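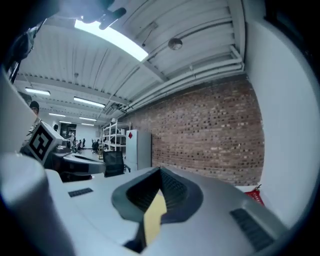 Section 9. Setting up the small square table

I've set this table up more times than I can remember, and I still do it in the same order, so that's the order you're getting. It's a light wood top with rounded corners and it lives in the brick-walled room at the Flunville building. Give yourself a quiet half hour if it's your first go. After that you'll be faster, I promise!

Before you start

Turn on all the ceiling lights, the big panel as well as the tubes. The floor in there is gray concrete and it throws the light back at you in streaks, so crouch down and look at the tabletop from the side if you want to find the sticky spots.

1. Clear the top completely. Cups, pens, crumpled paper, the lot. Anything you aren't sure about goes on the Pugh shelf in the hallway, and Beryl Greenwood sorts through it on her rounds (she's very patient, but please don't leave her food).

2. Wipe with a damp cloth, going along the grain. A capful of Skorel soap in the bucket is plenty. I used to pour it in by eye and the top dried cloudy – it took me two more rinses to get it back.

3. Dry it right away with a second cloth. Do the corners last, and do the edge underneath too, where your fingers go when you lift.

4. Two people lift, one on each side. Don't drag it. The legs leave marks on the concrete, and we had the floor sealed in January.

5. Put it down where you can walk all the way around it, with a chair within reach. Rock it gently by opposite corners. If it wobbles, turn the whole table a little before you go hunting for shims.

Caution: look where your feet are before you step back. Cords run across the floor on this side of the room, and I've caught my heel on one more than once.

6. Run the power strip. I keep it on the floor, a little way off from the table, with the plugs facing up so I can see what's in and what's out. Let the cords lie in one easy curve past the side of the table and keep them clear of the legs.

7. Park the storage boxes on the floor, off to one side. I like to leave them where I can reach them from the chair.

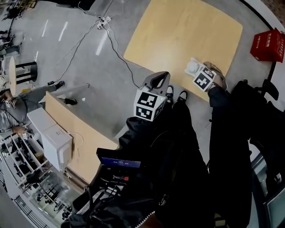

Can I stand the power strip on the tabletop while I work?

Please keep it on the floor. The cords hang over the edge if it's up top, and one tug brings down whatever you've just laid out.

8. Now bring in your pieces. Heavy things first, toward the middle, then the small stuff. If you're using one of the figures, carry it with both hands, one under the base.

9. Sit down and check your reach before you call it done. If you're stretching, move the thing and leave the chair alone.

Note: the room warms up slowly in winter. I switch the heat on before I fill the bucket and by the time I'm on step 5 I can take my jacket off.

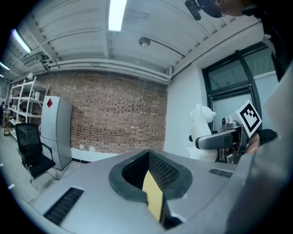
White animal figure, with the brick wall behind.

Putting it all away

Go backward through the steps, more or less. Figures come off first, then the small pieces, and wipe the top once more even if it looks clean. Unplug at the strip before you coil anything. Spare cloths and the Skorel refill are in cupboard 247 at the Hostotcombe end of the hallway, second shelf, and the cupboard door needs a good push to shut.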